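Filed under: Wood care / Product reviews

Geltura worktop oil, 500 ml can

2 June 2022
by Aino Leinonen

I have oiled wooden surfaces since I was a child, when my father gave me the rag and the underside of the table, where mistakes did not matter. So I have strong opinions about oil, and I ask the reader to forgive me if this review is long for one small can.

Geltura is a thick oil for kitchen worktops and benches, sold by Zeston. It comes in a 500 ml can with a screw lid. I bought mine at Räsänen, the paint shop on the corner, where they had it on the lower shelf next to the floor soaps. I wanted it for the counter in our kitchen, which is made of glued strips and had become dry and rough on both sides of the sink.

Strip wood is not the easiest thing to oil. Every strip comes from a different piece of tree, and one drinks the oil at once while the one beside it leaves the oil lying on top. With thin oils I have often had a surface that looked like a chess board for a week. This was the reason I wanted to try something thicker.

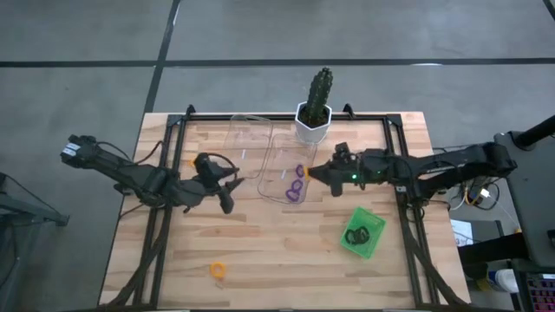 Butcher-block top in narrow strips, tan to cream to light brown.

The instructions are printed on the back of the can in very small letters. You sand, you remove the dust, you put on a thin layer with a cloth, you wait 10 minutes and you wipe off everything that has not gone in. Then you do it again the next day. I sanded more than they ask, because there was an old ring from a coffee pot which I have disliked for years. The ring is now paler but it has not left.

The oil is like soft honey when the can has stood in a warm room. When I took it from the cellar it was much stiffer and I had to push it over the wood. I would like the can to say this. After one evening in the kitchen it was easy to spread, and the first layer took me less time than washing the dishes before it.

The smell is mild. It reminds me of linseed and a little of orange peel, and it stayed for two days with the window open. My husband did not notice it at all, but he does not notice paint either.

About the color I must be careful, because people expect different things. Geltura makes light wood warmer. It is not a strong yellow, but if you love the pale, almost gray look of old unfinished wood, you will lose it. My neighbor Poppy Kettle used it on a birch shelf and was sorry afterwards. She now has the shelf in the hall, where the light is poor, and she says it is fine there. Please try it first on a place which is not seen. I did mine behind the toaster.

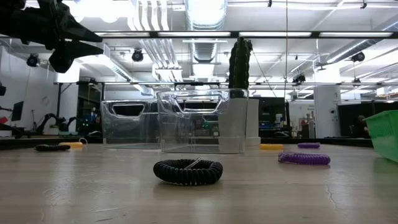

The can says that the surface needs 28 days to become fully hard. You can use it after two, but you must not leave water on it. In a family kitchen this is a long time to be polite to a counter. We put a tray under the dish rack and a folded towel by the sink, and we managed, except for one Sunday when somebody left a wet sponge there overnight. It made a dull spot. I rubbed in a few drops of oil with a piece of cotton and the spot went away, and this I count as a big advantage over varnish, where I would have had to sand the whole area.

I finished the counter in March, so I can also say something about how it lasts. Water still makes drops on most of the surface. Directly in front of the sink it does not, and I will give this part a new thin layer before summer. Beet juice wiped off without a trace. Turmeric did not, but I have never met a finish that turmeric respects.

What I do not like is the lid. The oil dries in the thread and the second time I opened the can I needed pliers. Wipe the thread with a dry cloth before you close it. I would also be happy with a smaller size, as one counter used less than half of the can, and an opened can of oil forms a skin if it waits too long.

One warning, which is on the can but not large enough. Rags with oil on them can become hot and catch fire by themselves. Spread them flat outside to dry, or put them in a jar of water with a lid. Do not throw them in a bag under the sink.

The price is higher than for the plain oil I used before. For a cutting board I would not pay it. For a counter or a workbench top which is used every day, I think it is fair, and I will buy it again when this can is empty. Räsänen does not deliver, but I have seen the same can in the hardware store in Dirnham, on the shelf with the brushes.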